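Ticket: Right gripper drops out mid-run, left one fine
Site: Traltville bench
Opened by: Modupe Odukoya
Assigned: Delyth Rowlands
Status: waiting on part

Modupe 9:40
Two-arm setup, Hullemero fingers on the right, stock ones on the left. Right gripper stops answering after some 16 cycles. Arm keeps moving, fingers don't. No fault on the Nusska controller, just error 117 in the log, twice. Power cycle clears it, then same again.

Delyth 10:15
117 is a comms timeout on our firmware. Did you swap the controller ports yet? Left to right, leave the grippers where they are.

Modupe 11:05
Swapped. Fault stays with the right arm so not the port. Put the old Hajdu fingers back on too, same thing, so its not the Hullemero set either. Shame, was hoping for an easy one.

Delyth 11:20
Cable then. Check the run past the wrist, wiggle it while it's holding position and watch the log. 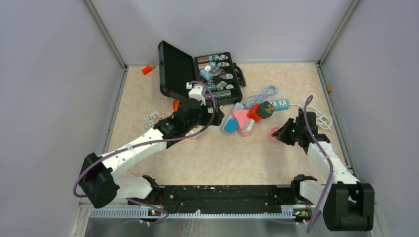
Modupe 13:30
Got it to drop 2 times by bending the cable near the wrist, nothing when I bend it at the base. Connector looks ok from outside, havent opened it. Finger comparison on hold till this is sorted, the numbers from this morning are no good.

Delyth 13:50
Agree, bin them. Sending a new wrist cable. Leave a bit more slack when you refit, and rerun both finger sets from zero.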